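Fastthorpe cell

The Fastthorpe cell is a two-arm robotic workstation used for sorting and handing over small objects. It was designed by Etenesh Mamo at the Brornoma workshop and is looked after by a technician, Adebayo Babalola. The name comes from the street on which the first cell was built. The workshop runs 5 cells of the same pattern, all assembled from the same drawings and kept to the same service schedule.

Layout

The cell is a three-sided enclosure with a white work surface and plain walls. The two arms stand at the front corners on metal base plates and reach inward and back, so that their grippers can meet over the rear half of the surface. Metal rails run along the back and sides. The control software, called Trilo, treats the arms as a mirrored pair, and a position taught to one arm can be copied to the other.

Each arm has its own cable, held to the links at the wrist and left slack at the elbow. The slack has to be long enough for the elbow to fold fully and short enough to stay off the work surface. Early cells had tight cables, and connectors at the wrist worked loose after a few weeks of use. Mamo's revised drawings, issued in July, added 196 mm of length to each run.

Setup

A cell is set up with the power off. The base plates are bolted down first and checked with a straightedge laid across both. The arms are then fitted, moved by hand through their full reach, and parked. Cables go on last.

Once powered, each arm is homed separately. The operator then closes both grippers on a gauge pin, one after the other, and enters the two readings in Trilo. If they differ by more than 2 mm, the wrist with the larger error is loosened and reseated. Adjusting the software offset instead is allowed only as a stopgap and has to be written in the cell's log.

The last step is a trial with ordinary loads. Small toys are placed in and beside a divided tray at the back of the surface, and the arms are run slowly over it. The trial is meant to bring the gripper tips close together, where errors in alignment show up soonest. 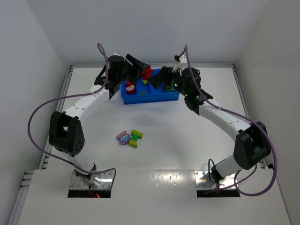
Why are the two arms homed separately? Homing sends each joint to the end of its travel, and two arms doing this together could strike each other before either has a known position.

Maintenance

Routine care is light. The surface and tray are wiped down at the end of each shift, and the gripper fingers are cleaned with a dry cloth. Solvents are avoided on the fingers, as they leave a film that lets smooth parts slip. Base plate screws are checked weekly with a torque driver. The cables are examined at the elbow, where they flex most, and any cable with a flattened or whitened spot is replaced.

The gauge pin test is repeated after any collision, however slight, and after any work on a wrist. Results are kept on a card at the cell as well as in Trilo. Babalola introduced the cards after a software update erased the readings for two cells and both had to be set up again from the beginning.

Repairs

The most common repair is a change of gripper fingers. They are sold in pairs by Adeyemi, the parts supplier, and are always changed as a pair, even when only one is worn. The wrist stays on the arm during the change. New fingers are opened and closed under power before the pin test is done.

Elbow joints are not opened on site. A faulty elbow is removed with its forearm link and swapped for a spare, which puts the cell back in use the same day. The replaced unit goes to the bench, where the bearing and motor are tested apart from each other. After an elbow swap the full setup procedure applies, starting from the base plate check.

The current service manual is dated September 6, 2024. It replaces an earlier version in which the pin test was optional.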